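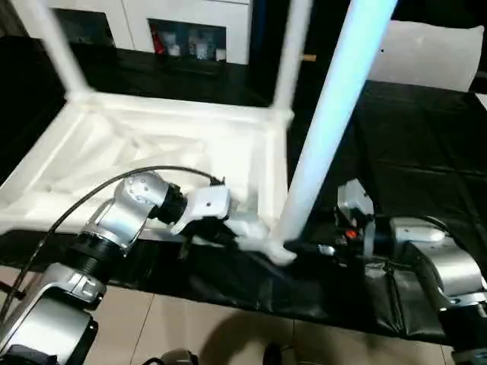 Push-fit plastic furniture: does it last?
Forum > Home and Garden > Furniture

gatepost72
Posted 8/28/18
Flarkholm are selling a white plastic stool with push-fit legs and no screws at all. The blurb says it is "built for generations". I doubt it. My nan's kitchen chair has 1872 carved under the seat and it has real joints in it. A plastic leg pushed into a plastic socket is held by friction and hope.

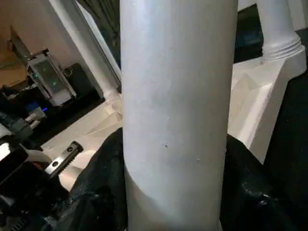

And once the socket wears you can't glue it, at least not with anything I've tried. So who has had one for more than 2 years?

mudlark_sue
Had a Bandness one for 7 years, lives in the shower, still solid. You're being a bit unfair – wood would have rotted in there.

gatepost72
Fair enough for a shower. I still wouldn't stand on one to change a bulb.
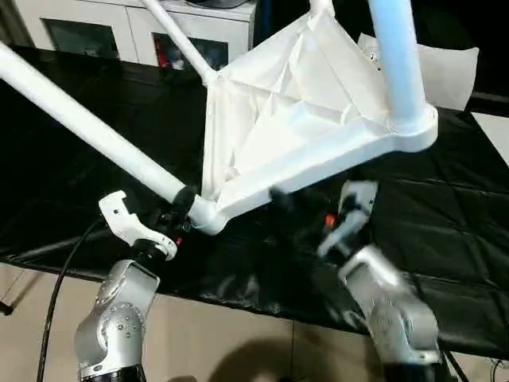 Re: Push-fit plastic furniture: does it last?

oddsocket
Mine was from Lovside, 30 quid, and it wobbled by August. They told me to hit the legs in harder with a mallet. I did, and it still wobbles. "Tool-free" my foot.

mudlark_sue
Was the floor level?

oddsocket
Yes, I checked. My old milking stool sits on it perfectly well.
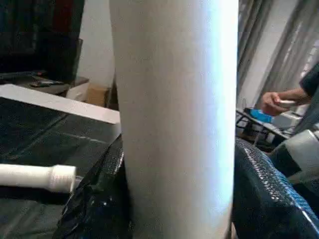
brackenfold
Three legs always sit flat, so the milking stool proves nothing about your floor. Try the plastic one in another room before you bin it.

oddsocket
Tried the hall and the landing. Wobbles in both.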